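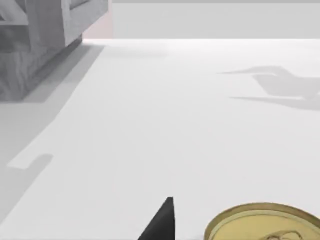
Why test a kitchen robot in a simulation first? Because a simulated can costs nothing to drop, and the kitchen can be put back the way it was before anyone has finished their coffee.

The Long Counter
Filed under: Short Fiction | Machines & Us
Print this story | E-mail to a friend

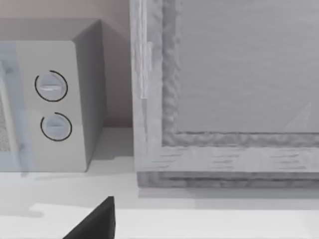 Between the microwave and its neighbor, from "The Long Counter."

Lena Zalewska had been at Dendutcombe since May, and in all that time she had not once cooked in a real kitchen – she ate crackers over her keyboard and watched Werkurano, her program, practice in a pretend one.

Her method was simple enough that she was a little shy about it. She moved the lights between runs, so the shadows never fell twice in the same place, and let the arms learn that a shadow was nothing to be afraid of. Old Ocampo, who had taught her most of what she knew, thought it was a waste of a good computer, and he told her so kindly, over soup. 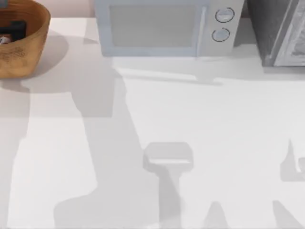

2 min read

With the lights fixed, the program had stopped short in 125 of 267 runs, waiting politely for its own shadow to get out of the way. With the lights moving, it stopped in 14.

She read the number again, and then she walked it down the hall to Ocampo, who put on his glasses and took a good long while over it (he took a good long while over everything, even menus).

"Fourteen," he said. "And what did it do those times?"

"It waited, mostly. Then it went on."

"Well, I do that myself," he said, and he pulled out the other chair for her and asked if she had eaten.

We use cookies to remember your reading preferences. Accept | Manage settings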